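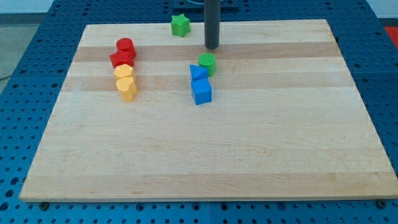 Fig. 3. Maple board fitted on the perforated table, with shape blocks set out on it.

Section 3. Fitting and looking after the wooden board

This section covers the wooden board supplied with the Lukgate activity table: how to lay it, how to fasten it, how to set out the shape blocks and how to keep the surface in good order. Assembly of the table itself is covered in Section 2. Leave the board in its wrapping until the table is standing level in its final position.

Before you start

You will need:
The board
The bolts and washers from bag E (Enine fixing pack)
The hex key taped inside the lid of the box
A soft dry cloth

The board should stay in the room where it will be used for one full day before you bolt it down. Boards delivered in January or in other cold weather need two days.

CAUTION: The board is heavy for its size. Two people should lift it on to the table.

Fitting the board

1. Wipe the table top and check that no grit is left around the holes. Grit trapped under the board will scratch the paint.

2. Look over both faces of the board. Pale and darker strips side by side are normal in maple and are not a fault. Return the board to Economou if you find an open joint or a split.

3. Lower the board on to the table with the strips running from left to right as you face the front. Leave a margin of table showing on all sides.

4. Slide the board until its front edge is parallel with a row of holes. The front bolts go into the table just in front of this edge, one near each corner.

5. Put in both front bolts by hand, a few turns only.

6. Push the board gently towards you until it rests against the bolts, then tighten them with the hex key. Stop when the heads are firm.

7. Fit the rear stops in the same way. They are in the same bag.

8. Press down on each corner in turn. If the board rocks, slacken the bolts, turn the board end for end and repeat steps 4 to 7.

NOTE: Do not drill the board. Any drilling ends the guarantee.

Setting out the blocks

The plastic blocks come in bag F. Sort out the star, the cylinder and the other shapes and check them against the parts list on the back cover before first use.

1. Put the blocks down with a flat face on the board.

2. Place them wherever the activity calls for - they may touch one another, and need not be in rows.

3. Keep blocks clear of the far edge. A block left overhanging is easily knocked off.

CAUTION: Do not stand or lean on the board. The greatest load, spread evenly, is 600 N.

Cleaning and care

Wipe the board with a dry cloth after use. For marks, use a cloth wrung out in plain water and dry the wood straight away, working along the strips. Do not use bleach, spray polish or scouring pads.

Wash the blocks in warm soapy water and dry them before they go back on the wood.

Check the bolts every month. Oil the board up to 5 times a year with Plolska board oil, and leave it overnight before putting anything on it.

Replacement boards and fixing packs can be ordered under part number 2560.

Section last revised 2026-03-05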